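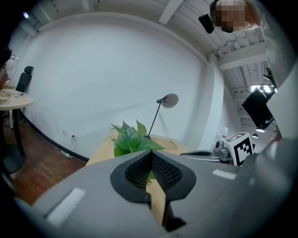

What does a small office furnishing firm show on an open day?
Mostly the ordinary contents of a working room: desks, task lighting, seating, wall power and plants, set up at the distances people would use them.

The Jovurico open day took place on October 10, 2026, on the upper level of a converted warehouse. Entry was free, with 40 places per session and 20 minutes allotted to each room. I attended the second session.

The building has kept its industrial ceiling, white corrugated metal decking carried on white steel beams. According to the handout, the target on the desk surfaces is 300 lux with the overhead lights off, so each desk is meant to get a lamp of its own. The model I looked at longest was a black floor lamp on a thin stem, with a round gray head, standing behind a light wood desk. The stem leans, and the catalog lists it under the name Drekis. The joint at the base is sold as a spare part, a sensible decision for the component most likely to loosen.

The desk surface carried a flat light wooden tray and a potted plant with broad, glossy, heart-shaped leaves. Jovurico supplies plants under a service contract with a nursery, Nautiyal, that replaces them every December. Species are chosen for tolerance of low light. The contract does not cover watering.

Meeting furniture was limited to a round light wood table on a dark pedestal base. A single pedestal leaves the knee space clear all the way around, at some cost in stability when someone leans on the rim. The chair behind it was black, with a tall backrest and a headrest. I would have preferred a lower back for a table of that kind - the headrest adds bulk in a place where people sit for short periods.

Power came from a white outlet low on a plain white wall, just above a black baseboard. Low outlets keep cords off the desk but are awkward to reach once furniture is in place. The firm offers a desk-edge power strip, the Grivenano, with 6 sockets. It was listed on the price sheet, and I did not find one to try.

Flooring was not part of the offer. The reddish-brown wood came with the building.

Price sheets were available at the exit. Delivery is quoted separately, and assembly is charged per desk.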